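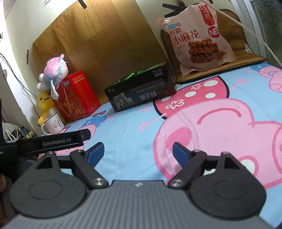
How often should a child's bedroom be sorted out?

Twice a year is enough for most families. Once in September, when the new term starts, and once in December before the presents arrive. In between, a quick clear of the bed and the floor each evening will keep things going.

That was the advice Nuria Herrero gave at our last home sorting evening in Roncombe, and several people have asked for it to be written up. She kept it to the two places that cause the most bother, the bed and the corner where the snacks and small packets end up.

Start with the bed. Soft toys, gift bags and boxes collect along the wall side and stay there for months, and a cartoon sheet hardly gets seen. Take everything off and put it on the floor. Strip the bed and wash the sheet while you sort, so that there is no going back until the job is finished.

Soft toys go in a row. Let the child choose the ones that sleep on the bed. A duck and one favourite is plenty for a single bed. The rest can go on a shelf or into a pillowcase tied at the top and put away until spring, when half of them will seem new again. Check seams and eyes before you put any away.

Gift bags are worth keeping if the handles are sound. Fold them flat and stand them in a drawer, big ones at the back. Two or three of a good size will see you through the winter birthdays. A stiff box of the sort that clothes or bedding come in is also useful, and will hold gloves, scarves or school papers. Write on the end with a marker what is in it. If the box has been kept only for its printing, put it out with the card.

Mugs do not belong on a bed, even empty ones. Enamel mugs chip if they are knocked against a bed frame, and the chips are sharp. If your child likes a particular mug, let it hold pencils on the desk.

Then the snack corner. Every house seems to have one, a place where bags of biscuits and small cartons are put down after shopping and then covered by the next lot. Amra Vasić brought up hers and was told to empty it completely.

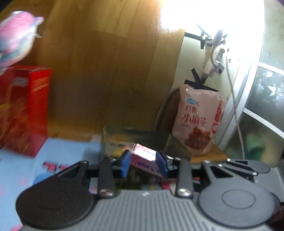 Put like with like. Tall bags stand at the back with the name facing out, leaning on something firm such as a piece of card or the side of a box. Small cartons go in front, in a clear plastic tub, so the print can be read without lifting everything out. Fried snacks such as dough twists go soft soon after opening, so tip them into a jar with a lid or fold the bag over twice and clip it. Look at the dates as you go and put the oldest at the front.

Gerrit Lambrechts asked whether tubs with lids were better. Nuria uses them without, as children leave lids off anyway. He has stayed with lids.

Allow 2 hours for a bedroom and less for the corner. If it takes longer, stop and finish the next day.

Toys in good condition and unopened food within its date can be brought to the Grumineo hall, side door. Please do not leave bags outside. Noelia Montoya will be there to take them in, and asks that food and toys are packed separately.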